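Section 4: Getting the prep table ready for the two-armed unit

I wrote this part after my first June with the robot at the Gosselin kitchen, when half my notes were still on the backs of order slips. If you've come over from the slicing line at Drundthorpe, most of it will feel slow to you. Stick with it for a week.

**What changes for you.** You used to sort and plate at this station yourself. Now you set it up, start the run, and step in when the arms stop. Your hands get a break (mine sure did), but you'll be on your feet watching more, and I found that tiring at first. Imke Wiegand has moved the shift swap so no one watches for a whole afternoon. If she's put you down twice in a row, tell her.

1. Press the hold button on the Fosudach panel and wait for the amber light. Don't reach over the table before it comes on, even to grab something small.

2. Wipe the table down and dry it. Crumbs near the front corner are easy to miss, and I still miss them.

3. Look over both arms from the shoulders to the fingertips. You want the cables lying clear of the joints and nothing stuck between the fingers.

 > **Caution:** Never straighten a finger by hand. Torunn Dahlgren has the release tool and will happily come over - she'd much prefer that to filling out form 401 again.

4. Pick task 7 on the panel for onions. The panel calls it "single item to plate," and yes, the name covers a few other vegetables too.

5. Leave the speed at 300. The Trostmont folks set it there for training, and I haven't had a reason to touch it.

 > **Note:** If the panel asks you to confirm the speed, read the number before you tap OK. I got into the habit of tapping without looking, and it's a bad habit!

6. Put out one plate and one onion. I like the plate toward the back on the left and the onion over on the right, beside the right hand, with plenty of bare table at the front.

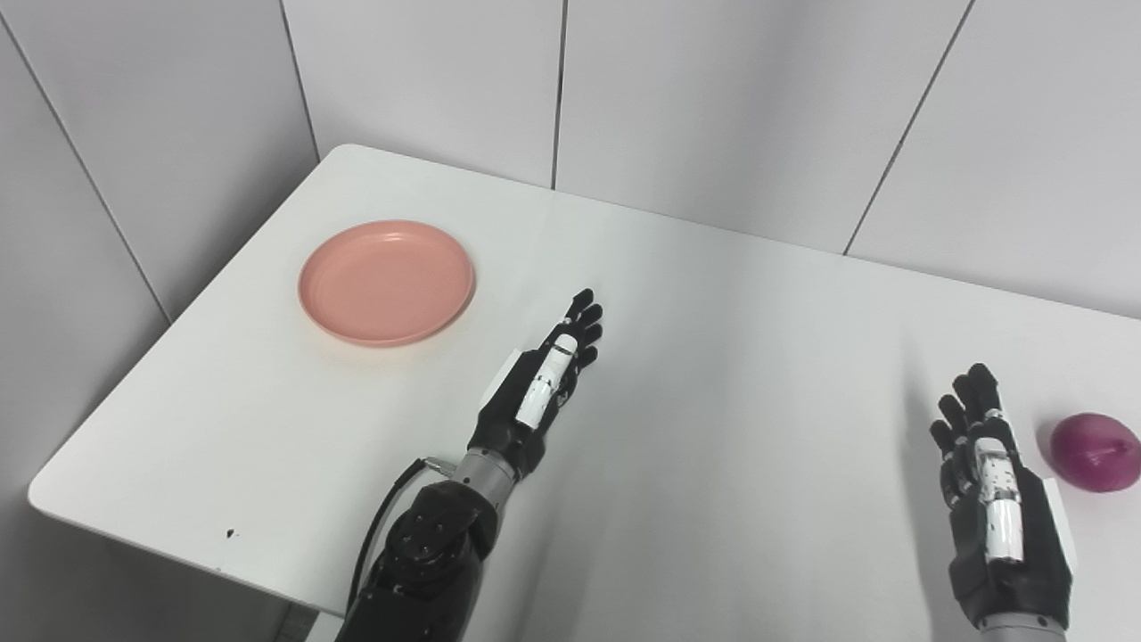 7. Step behind the yellow line, call out "starting," and press the green button. Keep your other hand near the stop until the first onion is done, then write your initials on the run sheet.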